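Two winters of commuting by scooter

July 2019

I promised a post on this when the scooter had its second birthday, and that came and went, so it is a bit overdue. Several people have asked whether riding a small scooter to work is as dangerous as everyone says. I can only speak for my own trip, which is into Kimcombe and back, mostly on a B road with a short stretch of dual carriageway at the end.

The scooter is a 125, bought second-hand with 401 miles on the clock. The previous owner had clearly gone off the idea quickly. I paid more than I meant to, but it had been kept in a garage and the tyres were good. I did my compulsory training the same month and put the L plates on myself with cable ties. They are still there. I keep meaning to book the full test.

The training was better than I expected. It was a day in a car park and then out on the road with a radio in my ear. The instructor talked more about where to look than about how to steer, and I have found that to be the useful part. Looking properly over your shoulder feels over the top until the first time there is a car in the place where the mirror said there wasn't one.

In two years I have come off once and been knocked off never. The time I came off was in November, on the roundabout by the Bilyk warehouse, at perhaps walking pace. There was diesel on the road, or wet leaves, or both. The back wheel went and I was sitting on the tarmac before I understood what had happened. The driver behind had left plenty of room and stopped. I had a bruised hip and a torn sleeve, and the scooter had a bent brake lever and scratches down one panel.

I was wearing proper gloves, and the palm of the left one was scraped nearly through. Until that morning I had often ridden in the woolly pair I use for walking. I don't now.

The near misses are a different matter. I kept a note of them for the first year in the back of my diary, and most were of the same kind: a car waiting to turn out of a side road, the driver looking straight at me, and then pulling out anyway. I don't think they are bad drivers in the main. A single headlight against a row of car headlights is hard to judge for distance, and I have probably done the same thing to someone else when I've been in the car.

What I do now is slow down slightly before each junction where someone is waiting, cover the brakes, and move across the lane a little. The moving across is meant to catch the eye better than coming straight on. I can't prove it works. I do know that when a van pulled out on me this spring I was already slowing, and I stopped with room to spare.

On clothing, I started with a cheap black jacket and have since bought a Bavus one in a dull yellow. It has armour in the shoulders, elbows and back, and it is warm enough down to freezing with a jumper underneath. It is not waterproof, whatever the label says. After 41 minutes in steady rain (I was stuck behind roadworks for most of it) the water was in at the cuffs and through the zip. I now carry a thin waterproof to go over the top, and that does the job.

The helmet is a Mimine, full face. I tried an open one in the shop and it was more comfortable, but I didn't fancy it in the wind. The visor fogs up in cold weather if I stop at lights for long. The insert that is supposed to prevent this helps on the left side and not much on the right. I crack the visor open a notch when I slow down and shut it again when I set off.

Money next, as that was the reason I started. The scooter uses very little petrol and I fill it up once a week. Insurance was dear in the first year and dropped by a fair amount in the second. Parking is free in the bay behind the library, where there are 3 spaces marked for bikes. You need to be there early to get one.

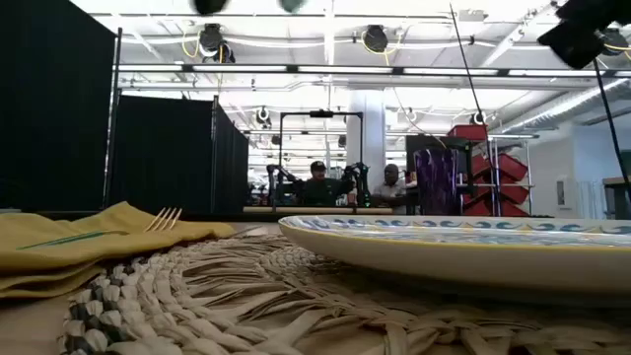 Servicing is the cost I hadn't allowed for. A small engine wants its oil changed far more often than a car does, and the drive belt has to be replaced at set mileages whether it looks worn or not. I do the oil myself on the drive and leave the belt to the garage. Even so, the whole lot comes to a good deal less than I was spending on the car, and I have stopped paying for the station car park.

Security is worth a mention too. Scooters are easy to steal, as two people can simply lift one into a van. I use a heavy chain through the back wheel and a disc lock on the front, with a bright cord running up to the handlebar so that I remember to take it off. I forgot it once before I had the cord. I had only rolled a few inches, but it made a horrible noise.

As for the winter, I gave up on mornings with ice and took the bus. That was eight or nine days in the first year and fewer in the second. Dark and wet I can put up with if I leave early and don't rush. Ice on two wheels I won't do, and I have stopped trying to talk myself into it by looking at the thermometer again five minutes later.

So, is it dangerous? More so than the car, yes. I would not tell anyone otherwise, and I wouldn't suggest it to someone who has to be in a hurry every morning. I still prefer it on most days. The ride home in the light evenings is the best part, especially over the top by the reservoir when there isn't much about.

Next job is the rear tyre, which is getting close to the wear marks. If anyone has a view on what to fit to a 125 that sees a lot of wet roads, leave a comment. I'd like to get it sorted before the autumn.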